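Findlow two-finger gripper, thin walls and wrist camera exposure
Home and shared shop builds > Arms and end effectors

ruan_r
3/3/22
Continuing from my December post, where the wrist bracket was still cracking. The bracket is fixed. The arm now reaches the floor with the wrist pitched down and the gripper opens and closes on command. Current configuration:

Findlow gripper, parallel fingers, both black
Prirkex controller, stock firmware
Small camera on the wrist, fixed focus, looking out between the fingers
Roughly 229 mm from lens to floor at the approach pose

The target is a big white piece with thin inner walls that divide it into angular compartments, plus round uprights at the far end with ribbed collars where they meet the rest. I want the fingers to close on one of the inner walls, or failing that on the outer rim. The trouble is the walls. White wall, white floor between walls, and the only thing separating them in the image is soft gray shading.
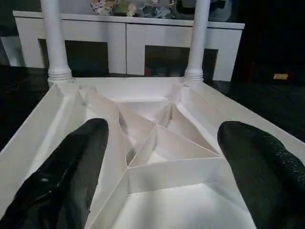

Edge detection gives me the outer rim against the dark floor with no effort. Inside the rim it returns fragments. I have the exposure locked at 5 ms and the gain at minimum. Dropping it further helps the inner walls a little and then I lose the fingers against the floor, and I need the fingers for the closing check.

Second question, the finger surfaces. The left one is smooth and glossy, the right one is matte with a textured surface. I have been treating them as equal in the force setting and I suspect that is wrong. Opinions welcome on either.

mpho_p
Meter the exposure on a window between the fingertips and leave the rest alone. You are paying for a lot of black floor. The fingers do not need to be visible at all if you trust the encoder.

ruan_r
I do not trust the encoder. It has backlash I have not measured properly.

mpho_p
Then measure it. A dial indicator and ten minutes. Using the camera to cover for a slack gear train is how people end up with two problems.

mandla_j
Disagree with Mpho. Visual confirmation of finger position is cheap and it catches a slipped pad, which an encoder never will. Take two exposures per pose, one short for the white part and one long for the fingers. The arm is stationary at that point anyway, so the delay costs you nothing.

On the finger surfaces: unequal friction matters less than people think on a parallel closure. Normal force is the same both sides. The lower-friction side sets the limit, so set your force for the glossy one and stop worrying about the other.

E_Masilela
Mandla's point on normal force holds for a rigid wall that both fingers reach together. A thin wall flexes. Whichever finger touches first pushes it toward the other, and if it is the textured one the wall gets dragged as well. I would match the surfaces before tuning anything. Flosto sells pad sheet you can trim with scissors.

ruan_r
Tried Mandla's double exposure this evening. The short one gives me the inner triangle as a closed contour on most attempts. The long one gives both finger outlines, although the left finger has highlights along it that break up the contour, so I am fitting to the tip only.

I also noted how far the apparent wall position moves with viewpoint. The triangular compartment is a usable landmark, and the recessed pocket behind it is a second one.

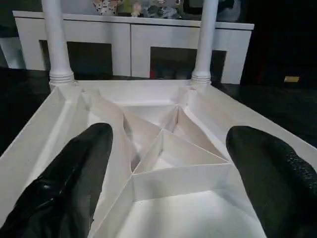

With those two I get a heading for the grasp without using the uprights at all. The uprights are a nuisance for matching anyway: both leave the top of the view, so there is no end point to fit and only the ribbed collars give me anything to hold on to.

Still undecided on the pads. Elmarie's argument makes sense to me but I would like a number before I cut anything.

sibu_m
You could mask everything beyond the far rim. There is furniture back there and it is also white. Your matcher will find it sooner or later. The two dark openings in the cabinet have very clean corners, cleaner than anything on the part.

ruan_r
Already happened. It locked onto one of the openings at pose 181 and reported high confidence. Mask goes in tonight.

mpho_p
A matte dark sheet in front of the cabinet would do the same with no code.

sibu_m
Until you move the arm. The mask can be computed from the pose.

mpho_p
If the pose is right. See above regarding backlash.

mandla_j
For the number you want: hang a strip of stiff card between the fingers, close at your lowest force, pull it with a spring scale until it slides. Do it 3 times with the card facing each way. Then repeat with both fingers padded. The old Magagula grip test sheet on this board uses the same method if you want a layout for the table.

ruan_r
Will do the card test first and the dial indicator after it. I will post both sets of readings here, same thread.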